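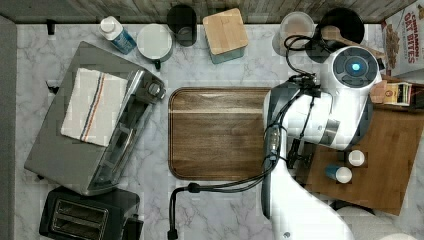 # Who Gets the Counter? Shared Kitchens in Student Housing

Our group set out to study food waste at Tolldale, the residence hall where most of us live. We dropped that topic in the first week, when every person we spoke to wanted to talk about counter space instead. The instructor approved the change in an email of one word.

## Background

Tolldale has five floors and one kitchen per floor. The housing handbook says counters are "for active use only." It does not define active. Residents on the second floor take it to mean that a toaster is active if somebody plans to use it by spring.

## Method

We interviewed residents on three floors and kept a diary of each kitchen during April, writing down what was left out at 8 a.m. and again at 10 p.m. One diary was used as a coaster and is missing two days.

We also read the kitchen rules for Corkell, the older hall across the parking lot, which assigns every resident a shelf. We had hoped to interview people there too, but their front desk wanted a form, and the form wanted a different form.

## What we found

Appliances hold ground better than food does. A bag of bagels left overnight was treated as public property. A toaster oven in the same spot was treated like a building. People cooked next to it, leaned things on it and complained about it, and it stayed where it was.

Towels came up more than we expected. Several residents told us that a towel laid over something means "I'm coming back." Others said it means "this is where the towel goes." Both readings were held with real feeling.

Signs did very little. The third-floor kitchen had a laminated one asking people to clear the counter after meals, and by the end of the month a blender was standing in front of it.

The Corkell shelf system looks fair on paper. Its rules run to five pages, two of them on the subject of rice cookers, so we suspect there is a history.

## Problems with the study

We live there. One of us owned the blender. Residents also behaved better once they knew about the diary, at least until midterms.

## Suggestions

Housing should add one open shelf per kitchen for appliances and say in the handbook how long an item can sit out. We would pick 2 days. The blender's owner voted for 3.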